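Skososov Support Portal
Ticket 332: Room pressure alarm goes off in exam room 29 but the room tests fine
Product: Urio wall monitor, Drakance gateway
Site: Valville Walk-In Clinic
Opened by: Jeanine Baert
Assigned to: Nahuel Tapia
Status: Resolved

Jeanine Baert, 8:14 AM

Good morning, and thank you in advance for bearing with me, as I'm the front office manager and not a building person at all, so some of this may come out in the wrong words.

We have one of your Urio wall monitors outside exam room 29, the room we use for patients who come in with a bad cough or a fever and a rash, the kind of thing we'd like to keep away from everybody in the waiting area. The screen is supposed to stay green to show that air is being pulled into the room from the hallway. Since we came back to the building after the June storm it has been going red and beeping in the mornings, usually while we're still turning on computers and making coffee, and then it goes green again all by itself before anybody can get a good look at it.

Our nurse lead, Evelien Kuipers, did the tissue test at the bottom of the door while it was red, and the tissue went in toward the room just like it should. She did it twice to be sure (she is very thorough, bless her). We've moved patients to another room each time anyway. I'd so much rather be told we're being silly than find out later that we weren't.

Nobody has felt sick, and there is no smell or anything like that.

Nahuel Tapia, 8:52 AM

Hi Jeanine, that's a very clear write-up, so please don't worry about the wording! And no, you're not being silly at all. Keep moving patients when the screen is red, whatever the tissue does. The tissue is a nice quick check but it only tells you about the moment you're holding it.

Could you or Evelien do a few things for me when you get a minute?

1. Hold the lower left button on the Urio until the small number appears under the room name, and send me that number.
2. Open the Drakance page, go to Alarm History, and save the list for room 29.
3. Check whether the hallway door by the supply closet is propped open first thing in the morning.

Please don't take the cover off the monitor or change the alarm limits for now.

Jeanine Baert, 10:05 AM

The number is 2. The alarm list is attached, I hope in the right format, it came out very wide on my screen. The supply closet door is closed, I walked down and looked, although I can't swear to how it is before I get in. The cleaning crew comes through early and they do like to prop things.

Nahuel Tapia, 10:41 AM

Perfect, thank you, the wide version is just fine. A 2 in that spot means the monitor is reading from its second reference tube, the one that samples the hallway. From your list, every red event begins when the building switches from its night setting to its day setting. The air in the hallway gets a push when the fans come up, the monitor sees the difference shrink for a moment, and off it goes.

What puzzles me is that there should be a delay built in so a short dip doesn't set off the beeper. I'm asking Sille Hallgrímsson on our gateway team to look at your settings from this end.

Sille Hallgrímsson, 11:30 AM

Hello all. I've found the delay, or the lack of one. When the Drakance gateway lost power in the storm it came back with the factory profile, and the factory profile has the delay set to zero. Your saved clinic profile is still on there, safe and sound, it simply wasn't loaded again. The alarm limit itself is the same in both profiles, so the monitor was never letting a bad reading go by as a good one. It was being jumpy, that's all.

I'd like somebody on site to load it while I watch from here. Thijs Schouten looks after the mechanical side for your landlord, is that right? It would be good for him to check the hallway fan at the same time, as a slower ramp in the morning would be kinder to the whole system.

Jeanine Baert, 11:48 AM

Yes, Thijs is our man, and he says he can be here after lunch. You have all been so patient with me.

Thijs Schouten, 2:20 PM

Afternoon. Clinic profile loaded with Sille on the phone, and the screen shows the right name now. I switched the hallway fan from night to day and back again a few times with Evelien standing at room 29. The reading dipped on every change and recovered, and the monitor stayed green with no beep. I've also set the fan to come up more slowly in the morning. The filter was due, so I swapped it while I was on the ladder. The reference tube is seated properly and I couldn't find any kinks in it.

One thing for the clinic to decide: the gateway has no battery backup, and it will go back to factory settings the next time the power drops for a while. A small one would fit on the same shelf.
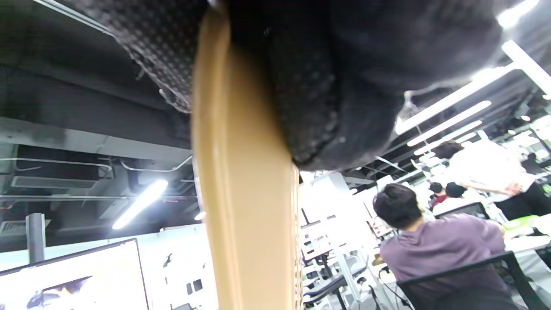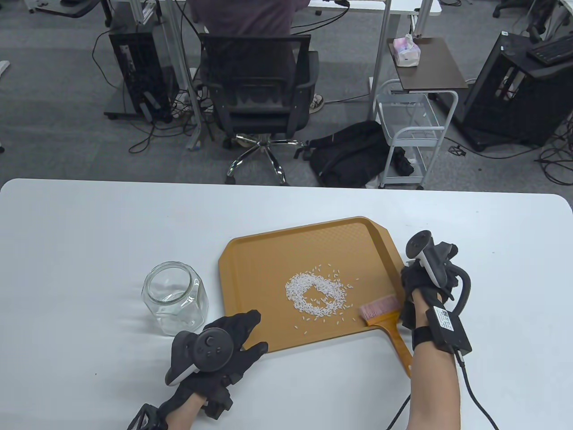 Resolution

Nahuel Tapia, 3:36 PM

Cause: the Drakance gateway restarted on its factory profile after a power loss, with the alarm delay at zero.
Fix: clinic profile loaded, hallway fan ramp slowed, filter replaced.
To do on site: load the clinic profile again after any long outage, until a battery backup is in.
Room 29: may go back into normal use once Evelien has signed the daily check sheet.

Jeanine, I'll leave the ticket open through tomorrow's startup so you don't have to fill in the form again if it beeps.

Jeanine Baert, 7:58 AM, next day

Green all through startup! Evelien stood there with her coffee and watched it the whole time. She has signed the sheet and I've asked for a price on the battery. Please go ahead and close this one, and thank you again, all of you.

Ticket closed by Nahuel Tapia, 8:10 AM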